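How to Wax a Wooden Table

Print this page | E-mail this page

By Till Kramer
29 Aug 2020

Paste wax gives a bare or oiled table a low shine and helps it shed small spills. It will not fix deep scratches, and it should not go over a sticky or peeling finish. Sand those back first.

You need a tin of clear paste wax, 4 cotton rags and a soft brush. Old T-shirts work well once the seams are cut off.

Clear the table and wipe it with a damp rag. Let it dry overnight. Rub out any rings with fine steel wool, always going with the grain.
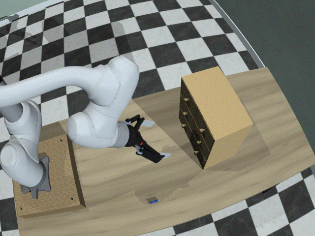
Long, streaky grain on a light tan-brown tabletop.

Fold a rag into a pad and pick up a little wax. Work it in with small circles, one section at a time, then finish with long strokes along the grain. Keep the coat thin. Thick wax stays soft and shows fingerprints.

Wait until the surface looks hazy, then buff with a clean rag. Use the brush on carved edges and corners. Put on a second coat the next day if the shine is patchy.

Lay used rags flat outdoors to dry before you throw them away. Most tables need new wax twice a year. I do mine in June and December.

Print this page | E-mail this page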